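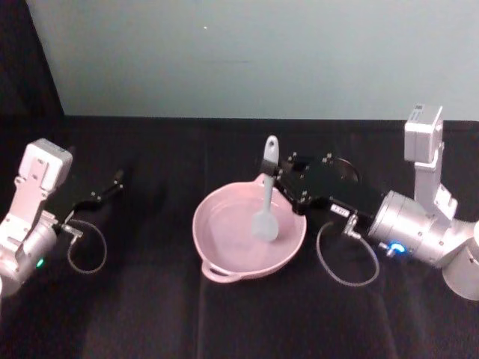
## Cookware and table check, Destwood kitchen room

Friday, October 25, 2019
Checked by: Zoi Katsaros
Last check: August

Same form as last time. I've marked OK only where I looked at the thing myself. "Somebody said it was fine" goes down as open.

### 1. Table and cloth

- [x] Cloth covers the working area
- [x] No pan standing near the table edge
- [ ] Cloth suitable for hot items – **open**
- [ ] Cloth fixed so it can't slide – **open**

The pan sits in the middle, which is where I asked for it in August, so fine. The cloth I'm less sure of. It's black fabric, and black fabric hides grease, crumbs and scorch marks about as well as anything you could buy. I was told it had been "treated." Treated with what? There was no label on the piece I turned over and no paperwork in the folder. Until I see some, no hot pan goes down on it without a trivet.

As for sliding, I pulled on one corner and it moved. Clips were promised at the last check. I found three in a drawer, still on their card.

### 2. Pink pan, two handles

- [x] Both handles present
- [x] Handles tight when twisted by hand
- [x] Stands flat, no rocking
- [ ] Inside surface free of scratches – **see comment**
- [ ] Maximum temperature known – **open**

I expected a loose handle and didn't find one. Credit where due. Two handles are better than one long one on a shared table, mostly because nothing sticks out to catch a sleeve. They are also short, so your fingers end up close to the rim. Two dry cloths or two mitts, please. One mitt for a two-handled pan is not a system.

There is one fine line on the inside that might be a scratch and might be residue. It didn't come off with a soft sponge. I've written it down so we can compare next time, and I won't have it called "the same as before" when there's no record of before.

The temperature limit should be on the Plinier leaflet. The leaflet is missing. Ask for another.

### 3. Spatula, light blue-gray

- [x] Head broad and rounded, no sharp corners
- [x] No cracks where head meets handle
- [ ] Safe to leave resting in a hot pan – **no, not until shown otherwise**
- [ ] Material confirmed – **open**

The rounded head is a good match for this pan and I have no complaint about the shape. What I don't accept is the habit of parking it there, head down in the pan, between jobs. With a cold pan it does no harm. With a hot one you're trusting a material that so far I've heard described two different ways by two people. Put it on a rest or a plate.

The end of the handle is rounded too, and I couldn't find a hanging hole anyone had been using. So it lives in the drawer, and the drawer needs wiping (see 5).

### 4. Cables and power near the table

- [x] No bare wire found
- [ ] Slack cable kept off the tabletop – **not passed**
- [ ] Main switch labeled – **not passed**

A loose loop of cable over a cloth that slides is asking for it. Tie it up or route it away from the pan. The main switch label has faded to nothing. I could guess which switch it is, and I guessed right, but a guess doesn't pass.

### 5. Storage and cleaning

- [x] Pan and spatula washed separately from the knives
- [ ] Drawer clean
- [ ] Cleaning sheet filled in honestly

The sheet shows 16 cleanings, all in the same pen and what looks like one sitting. Maybe the pen is just a loyal one. Start a new sheet and initial each line on the day.

### Result

Not passed yet. To close:

1. Fit the Šimko clips to the cloth.
2. Get the pan leaflet and write the limit on the inside of the cupboard door.
3. Find out what the spatula is made of, in writing.
4. Tie up the slack cable and relabel the switch.

Flitlow say they can supply a heat-rated cover "any day now." They said that in August – I'm leaving the line blank until it arrives.

Z. Katsaros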